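户外遮阳产品线技术评审会会议纪要

会议名称：电动伸缩遮阳篷（曲臂式）第二轮设计评审
时间：四月，上午九时三十分至十二时十分
地点：二楼评审室
出席：结构、面料、电控、试验、采购、质量、售后各组代表
缺席：包装组（书面意见已提交，见第八项）
记录：结构组
分发范围：出席各组、Prendelska 装配线、文控

一、上次会议遗留事项

1.1 前横梁端盖脱落问题。结构组已将卡扣深度加大，并在端盖内侧增加一枚自攻螺钉。试验组完成复测，未再出现脱落。本项关闭。

1.2 卷管中段下挠。上次会议要求比较两种卷管壁厚方案。计算结果已上传，实测数据尚缺厚壁方案在全展开状态下的读数，原因为样管到货延迟。本项保留，转入本次第三项讨论。

1.3 说明书中安装高度的表述前后不一致。售后组已核对正文与附图，统一以曲臂下缘至完成地面的垂直距离为准。中文版已修订，外文版待翻译返回后由文控合并。本项保留。

1.4 Shokri 供应的曲臂肘关节衬套颜色批次差异。采购组已收到对方书面答复，确认为母粒批次更换所致，材料牌号未变。质量组要求补交本批次材质报告。报告到齐前，该批衬套仅可用于试验样机，不得进入量产库位。本项保留。

二、产品定义确认

2.1 本次评审对象为 Grullemow 系列曲臂式遮阳篷，半罩盒结构，墙装与顶装共用一套托架。全罩盒型号不在本次评审范围内，另行立项。

2.2 伸出长度仅保留一个规格。原计划中的短臂规格因与现有手摇款重叠，经各组确认后取消。取消后相应物料编码由文控冻结，不作删除处理，以便追溯早期样机。

2.3 篷体宽度上限定为4000毫米。超过该宽度需要增加中间支撑托架和第三支曲臂，结构方案与成本均不同，不并入本系列。

2.4 驱动方式为管状电机，配应急手摇接口。售后组提出部分用户在停电时无法收篷，要求手摇接口列为标准配置。电控组说明带手摇接口的电机头部较长，罩盒右侧端板需相应外移。结构组确认端板有余量，模具不需要修改。会议同意列为标准配置。

2.5 外观颜色暂定米白、深灰两种粉末涂层。紧固件一律采用不锈钢，外露部分不作喷涂。采购组提出将托架内侧不可见部位的紧固件改为镀锌件，质量组不同意，理由为沿海地区退货记录中锈水痕迹多来自该部位。维持原方案。

三、结构与受力

3.1 结构组汇报曲臂受力计算。工况按全展开、面料张紧、均布积水及正面阵风分别考虑，积水与阵风不叠加。控制工况为积水。根部托架焊缝处应力最大，在许用值以内，但余量小于上一代产品。

3.2 试验组对积水工况提出疑问：计算假定篷面倾角为最小允许值，现场安装中存在倾角低于该值的情况。结构组答复，托架倾角调节螺栓目前没有机械下限，依靠说明书约束。经讨论，会议认为仅靠说明书约束不充分，要求在托架上增加限位凸台，使倾角不能调至最小允许值以下。凸台由结构组出图，压铸模具的改动费用由采购组询价。

3.3 曲臂内部传力件。现有两种候选：包塑钢丝绳与扁链。试验组已完成钢丝绳方案2000次伸缩循环，肘部包覆层出现轻微磨痕，钢丝未见断丝，张力有所下降但仍在图纸要求之内。扁链方案完成同样次数后张力变化较小，噪声偏大，且在曲臂折叠末段有可听见的咔嗒声。

3.4 售后组意见倾向扁链，依据为历史维修记录中钢丝绳更换占曲臂类维修的主要部分。采购组指出扁链单价较高，且目前仅一家供方。会议未就此形成结论，决定两种方案继续进行耐久试验，至4000次循环后再行比较。试验期间每500次记录的做法取消，改为中途检查一次，终了检查一次，以减少停机时间。

3.5 卷管壁厚。结构组说明薄壁方案在最大宽度下中段下挠偏大，收篷时面料在中间部位易起皱，两端则卷得偏紧。厚壁方案可以改善，但卷管重量增加，电机需核算扭矩余量。电控组现场核算，现选电机可以承担厚壁卷管，温升需实测。会议倾向采用厚壁方案，待样管到货并补齐读数后书面确认，不再另行开会。

3.6 前横梁排水孔。原图为横梁下缘等距开孔，装配线反映靠近端盖的孔被端盖翻边遮挡一部分。结构组将两端排水孔向内移动，孔数不变。
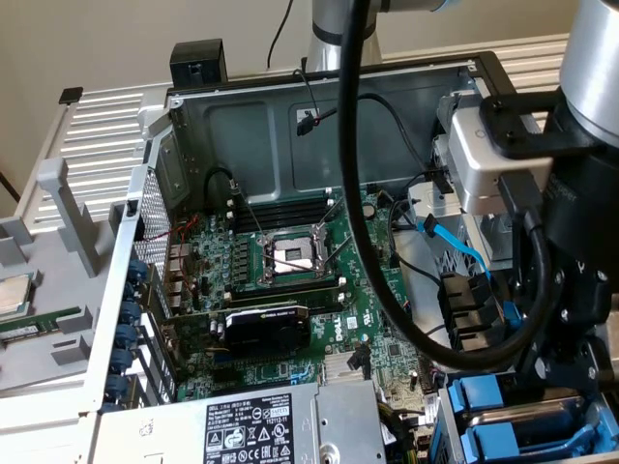

3.7 墙装托架锚固。会议对基层类型作如下划分：实心混凝土与实心砖可使用随箱膨胀螺栓；空心砌块须使用化学锚栓及网套，随箱不提供；外墙外保温基层须使用隔热加长锚固件，由安装商选配。说明书中应以表格列出，不得仅以“适用于各类墙体”概括。

3.8 顶装时托架受力方向改变，原图纸中托架上部两孔为腰形孔，顶装工况下存在滑移可能。结构组建议将其中一孔改为圆孔。装配线书面意见认为腰形孔便于调平，改后安装难度增加。会议决定一孔改圆孔，另一孔保留腰形，调平以腰形孔一侧为准。

四、面料

4.1 面料组汇报两种候选：溶液染色腈纶与涂层聚酯。腈纶样布由 Arkuneo 提供，聚酯样布为现用供方产品。

4.2 耐光色牢度试验两者均达到内控等级。其中聚酯的浅色样在试验后期出现轻微泛黄，深色样无明显变化。面料组提示，浅色为本系列主销颜色，应予考虑。

4.3 静水压试验中，聚酯明显优于腈纶。腈纶经折叠揉搓后静水压下降，接缝处渗水先于布面。面料组建议在接缝处加贴热熔条，或改用粘合接缝替代缝纫接缝。粘合接缝需要的设备目前不在 Prendelska 装配线，需外协加工。

4.4 缝纫线选用。原用聚酯线在耐候试验后强力保持率为85%，满足图纸要求。售后组反映现场实际使用数年后线迹断裂仍为常见投诉，建议改用氟类缝纫线。采购组将提供单价对比，以每套用线量折算，不以每卷价格比较。

4.5 垂边。波浪形垂边改为直边，裁切工时减少，包边带也较易平整。外观组原有异议，经查看样品后撤回。垂边高度不变。

4.6 幅宽拼接方向维持与伸出方向平行。有意见提出横向拼接可减少接缝数量，面料组说明横向接缝在卷绕时局部叠厚，易在卷管上形成硬棱，且积水时接缝处易兜水。不予采纳。

4.7 面料防霉处理。两种候选均有防霉整理，但供方资料中所引试验方法不同，数据不可直接比较。质量组要求按同一方法送检，费用列入本项目。

五、电控与传感

5.1 电机控制采用无线遥控，接收器内置于电机头部。限位为电子限位，收篷末端采用过力停机方式，展开末端采用设定位置停机方式。

5.2 过力停机阈值。装配线反映同一阈值下不同宽度机型收篷后罩盒闭合程度不一，窄机型前横梁撞击声明显。电控组建议按宽度分两档设定阈值，由装配线在出厂检验时写入。会议同意。写入结果应记录在随机卡上，售后更换电机时据此设定。

5.3 风感方式。原方案为前横梁振动式传感器，电池供电。试验组报告振动式传感器在前横梁受雨滴连续击打时有误触发。电控组已调整滤波参数，误触发次数减少，未完全消除。备选方案为墙装风杯式传感器，需要布线，安装成本较高。会议决定标准配置仍用振动式，风杯式列为选配件。

5.4 风感触发后的动作逻辑。触发后立即收篷，并在锁定时间内不响应展开指令。售后组提出用户常误认为遥控器失效，建议在锁定期间收到展开指令时电机作短促抖动提示。电控组认为抖动对曲臂张力件不利，建议改为遥控器指示灯闪烁。由于现用遥控器为单向通信，无法获知锁定状态。该项暂以说明书文字提示处理，双向遥控器列入下一代需求。

5.5 雨感。本系列不配雨感。倾角满足要求时允许小雨中使用，中雨以上应收篷，湿面料收卷后应在天气允许时尽快展开晾干。说明书照此编写。

5.6 电源线。长度按现用规格，接线端采用防水插接件，便于电机更换。插接件须置于罩盒内侧，线缆在罩盒出口处留滴水弯。装配线作业指导书中补充滴水弯的尺寸示意。

5.7 电机热保护。连续往返运行后热保护动作，属正常设计。安装调试阶段反复设定限位时易触发，售后热线每年均有此类来电。说明书调试章节首段增加提示文字。

六、试验安排

6.1 本轮共安排样机三台，一台用于耐久，一台用于风压与积水，一台用于耐候及淋雨。其中耐候样机的曲臂使用钢丝绳方案，耐久样机左右两臂分别使用钢丝绳与扁链的做法不予采用，原因为两侧张力不同会导致前横梁偏斜，影响结果判断。耐久试验改为两种方案先后进行。

6.2 积水试验按最大宽度、最小倾角进行。注水应沿篷面靠墙一侧均匀分布，不得集中于中部。注水完成后保持规定时间，记录前横梁两端及中部高度，排水后再次测量残余变形。

6.3 淋雨试验后检查罩盒内部积水、电机插接件及接收器部位。质量组要求增加罩盒端板密封条的检查，列为判定项。

6.4 噪声测量位置定为托架正下方，距地面以坐姿耳高为准。背景噪声应先行记录。两种传力件的噪声数据应在同一台托架、同一室内位置测得。

6.5 盐雾试验仅针对托架、曲臂肘关节、紧固件和弹簧。试验件数合计104件，含备件。其中带涂层件需作划线处理，划线深度应达到基体。

七、采购与成本

7.1 铝型材报价较上季度有变动，采购组建议曲臂与前横梁型材一次性下单，以减少开机费分摊。质量组要求分批到货时每批附膜厚检验记录。

7.2 不锈钢紧固件维持现供方。

7.3 弹簧供方更换提案暂缓。新供方样件自由长度离散较大，装入曲臂后左右张力差超出内控范围。采购组将检测结果反馈给对方，重新送样后再议。

7.4 厚壁卷管、手摇接口电机、托架限位凸台三项变更合并核算，成本组应给出单台增量，不按总价估算。

7.5 面料外协粘合加工需报两个方案：裁片外协与整幅外协。整幅外协时卷绕方式和运输包装应一并说明，避免折痕。

八、包装组书面意见

8.1 现有纸箱在最大宽度机型上搬运时中段弯折，建议在箱内两侧增加护边纸角，并在两端使用发泡堵头。会议同意打样。

8.2 遥控器、随机卡和紧固件袋目前散置于箱内，开箱时易遗漏。改为集中置于一个附件盒，固定在电机侧端部，箱外相应位置印刷标识。

8.3 曲臂绑带。曲臂在未固定状态下有弹开伤人的风险，出厂时须使用绑带固定，绑带上附警示标签。标签语言与说明书一致。绑带不得在托架紧固完成前拆除，该要求应同时出现在标签、说明书和纸箱内侧。

九、决议与责任分工

9.1 托架增加倾角限位凸台。责任：结构组出图，采购组询价。期限：下次评审前。

9.2 托架上部孔改一圆一腰。责任：结构组。期限：五月。

9.3 卷管厚壁方案补测并书面确认。责任：试验组、电控组。期限：样管到货后。

9.4 传力件耐久试验继续进行。责任：试验组。期限：试验完成后提交报告。

9.5 面料防霉同一方法送检；接缝热熔条与粘合方案打样。责任：面料组。期限：六月。

9.6 缝纫线单套成本对比。责任：采购组。期限：下次评审前。

9.7 过力停机阈值分档，更新出厂检验表和随机卡。责任：电控组、Prendelska 装配线。期限：五月。

9.8 说明书修订，内容包括墙体基层表格、雨天使用、热保护提示、风感锁定提示及曲臂绑带警示。责任：售后组起草，文控合并。期限：六月。

9.9 Shokri 衬套批次材质报告。责任：质量组跟踪。期限：报告到齐为止，未到齐前维持隔离。

9.10 包装打样及跌落试验。责任：包装组。期限：与首批型材到货同步。

十、其他

10.1 售后组询问旧款手摇篷的面料更换套件是否继续供应。采购组答复现有库存可满足当季需求，之后是否续订另行通知。

10.2 文控提醒各组，图纸版本以系统内最新版为准，评审会所用打印件会后回收。本次有两份托架图纸仍为旧版，相关讨论内容已按新版核对，结论不受影响。

10.3 下次评审定于六月，议题为试验中期结果和面料定型。各组材料应提前三个工作日提交。

会议于十二时十分结束。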